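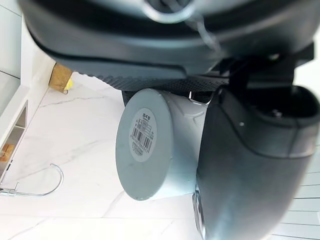
My grandmother's recipe box came to me in July, in a padded envelope, with a note from my aunt that said "you cook, right?" I do cook. I cook four things, and one of them is toast with ambitions.

The box holds 90 cards. I know this because my grandmother numbered them, in pencil, in the top corner, and then filed them in an order that has nothing to do with the numbers. Card 9 is a coffee bread from her neighbor Irja Hämäläinen, and it has been splashed with so much butter over the years that you can read the back through the front. The back is a phone number and the words "call re: fence."

I decided the coffee bread would be my first. Here is the whole method as written: "Make dough as usual. Cardamom. Braid. Oven until it is right."

As usual for whom, Irja?

So I went looking online and found that everyone has a coffee bread and everyone else's is wrong. One woman wanted 700 grams of flour. A man on a baking forum wanted 1000 and told the rest of us we were making cake. I split the difference, mostly out of cowardice, and bought cardamom pods at the Kandasamy grocery on the corner, where the owner asked what they were for and then looked sorry for me.

Grinding cardamom takes a while if your only tool is the bottom of a mug. I recommend it if you have a podcast to get through or somebody you're mad at. The smell gets into everything, including the mail.
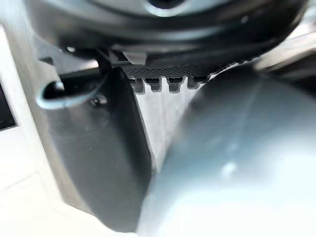
Black and shiny, with teeth.

The first loaf came out the shape of a shoe. The braid had merged with itself in the oven and the middle was still thinking things over. We ate the ends. The second one I braided looser and left in ten minutes longer, and my aunt, who had driven over from Zodthorpe to "see how the box was doing," had two slices and said it was very like the original except for the taste.

She did tell me what "as usual" meant, though. It's card 41, which is filed under Fish.

I'm doing card 41 next, once I find a bowl big enough. After that comes something called Purkik, which has no ingredients listed at all, only "not for Easter" underlined twice – I've asked the whole family and I'm getting some very careful silences.

Recent posts
The fence, part two
Soup I have apologized for
My sourdough and I are taking a break
What to do with a lot of plums

Contact | Copyright 2022 | Back to top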